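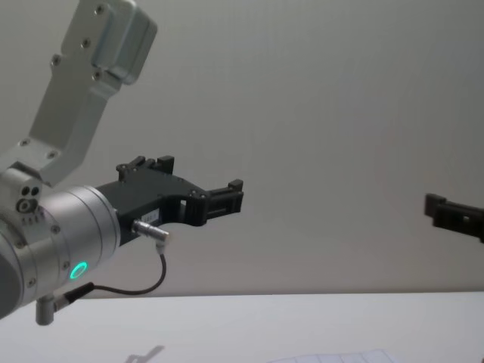
Silver arm at left, black gripper at right

Pakilska: a small DNS log from one home network

Hi, and welcome to the README! Pakilska is a cleaned-up log of DNS lookups from my home network, plus the little script I use to read it. I started it in July when my connection kept stalling in the evenings and I wanted to know who was talking to whom (spoiler: mostly the TV). Then Ruan Chauke asked for a copy for his own parser, so I tidied it up and put it here.

What's in the folder

lookups.csv is the log itself, one row per lookup, oldest first.
domains.csv lists the 1,202 distinct domain names that show up, with a category I typed in by hand. Yes, by hand. It took forever.
devices.csv has six devices, labeled by type only (laptop, phone, TV and so on).
summarize.py prints the busiest domains per device.

Columns in lookups.csv

time: seconds since the log began. I took the real clock times out, so you can see gaps and bursts but you can't tell when I go to bed.
device: a number that matches devices.csv.
name: the domain that was asked for, all lower case, no trailing dot.
type: A, AAAA, HTTPS or PTR. Anything else got lumped into OTHER.
answer: ok, empty, nxdomain or timeout.
cached: 1 if the resolver already had the answer, 0 if it had to go ask.

How I collected it

Everything on the network gets its DNS from a small box running Wemgate, and I turned on query logging there and left it alone. Hafþór Þorgeirsson wrote the first version of the export, and I've been poking at it ever since, so any weird bugs are mine! Phones on mobile data don't show up at all, and neither does a browser that does its own encrypted DNS. I switched that off on the laptop, but I can't swear every app played along.

Cleaning

I dropped lookups for local names, because printer names can be surprisingly personal. I also removed anything with an account ID or a long random string baked into the domain. Those rows are gone completely, so don't read too much into a quiet stretch.

Running the script

You need Python 3 and nothing else. From the folder:

python3 summarize.py lookups.csv --top 80

Leave off --top and you get 200 lines per device, which is a lot of scrolling, but I like it that way. Add --misses to see only the lookups that weren't cached. That's the view that finally pointed me at the TV, which was asking for the same dead hostname over and over, all evening long.

Known problems

The log has a hole in it where I unplugged the box to move a shelf. The cached column is blank for the first stretch, before I found the setting. A few categories are guesses (is a font server "content" or "tracking"? Ingeborg Lammers and I still disagree), so please check them before you build anything on top.

It's one household, so please don't use it to say what people in general do online. It's great for testing a parser or trying out a chart.

License and thanks

Data is CC BY 4.0, script is MIT. Thanks to Ketill Lauritsen for catching the duplicate rows. If you find more, open an issue and paste the row in, time value included.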